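30 January 2022

Rain until lunch, then a cold wind off the river. I walked the long way to the hall at Atdale to see if my left knee would put up with it before February. It did, mostly. The hill behind the school still hurts coming down.

The soup lunch for the walking club is set for the second week of February and I have been given the broth again. I don't mind. My mother's recipe makes enough for 6, and I have to get it up to 70, and every year I forget that salt does not go up at the same rate as everything else. Last year's was too salty and people drank a lot of tea. This time I am writing it down here so I can find it: start with half the salt, taste after an hour, stop.
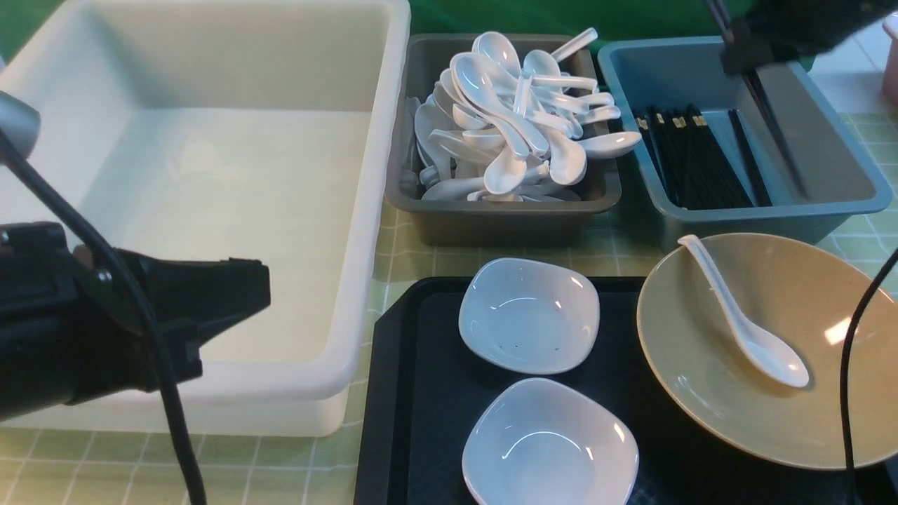
Piyumi called about the noodles. She wants the thin wheat ones, cooked ahead, rinsed and oiled. I would sooner cook them in batches on the day, but she has done this more often than I have and I said fine. She also thinks we should drop the chicken and make it all mushroom so there is one pot to watch. I said I would think about it. I have thought about it and I still want the chicken.

Spent the afternoon on a trial batch. Two onions, charred on the burner until the outsides went black, a thumb of ginger treated the same way, dried mushrooms soaked overnight, a strip of kelp. I pulled the kelp before the boil this time. The broth was clearer than the last one and tasted of more. I let it go for three hours and it could have stood another. The kitchen windows ran with steam and the cat left.

Bowls are a problem. The deep ones hold too much, so people at the front of the line get a lot and the back gets what is left. I measured one with the blue ladle and two level scoops is plenty once the noodles are in. If we stick to two scoops the big pot will go around – if Warrick serves, it won't.
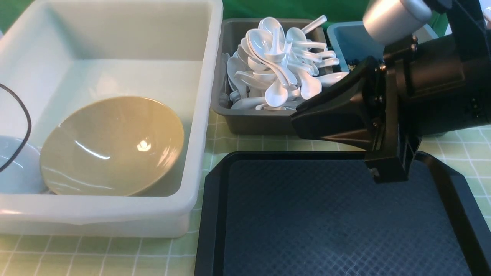 Bowl in the bin.

Warrick himself came by at four to bring back the drill and stayed an hour. He has finished the bench for the lookout at Tindport and wants help carrying it up. It is hardwood and the path is narrow in two places. I told him my knee has an opinion on that and he should ask Jarrah, who is younger and owns a trailer. He had a cup of the broth while he was here, then another, and asked what the black bits were. Onion. I need to strain it through cloth next time, the sieve lets too much past.

Paid the hall deposit, 60 dollars, same as last year. Wrote to Océane about the bread. She can do 5 long loaves and wants to know if anyone needs it without sesame. I don't know. Must ask.

Still to sort out: the second gas ring, which clicks and doesn't light unless you hold it down. Scallions, to be bought the day before and no sooner. A lid that fits the big pot. Chili oil, mild and hot, in jars that people can tell apart.

After supper I phoned Raelene to read her the list, and I asked what she thought about the chicken.
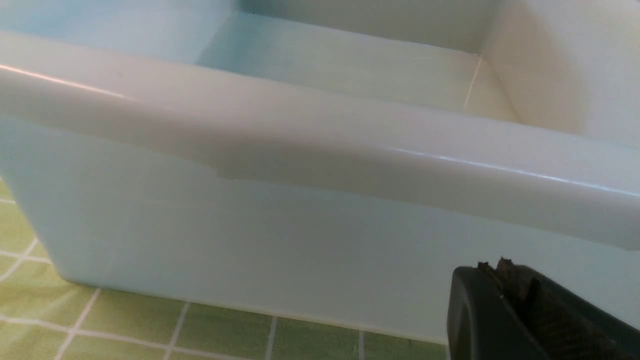

Raelene McKinnon said to make two pots and let people choose, and that if Piyumi complained I could put the mushroom one at the front where everyone would take it first. She also said that half the salt was still too much, that I should salt at the very end, and that she had been telling me this for years. She may have. I changed the note.

Broth is in the fridge in the two tall jars. I'll skim the fat in the morning and freeze one. Knee iced, heater off, bed at ten.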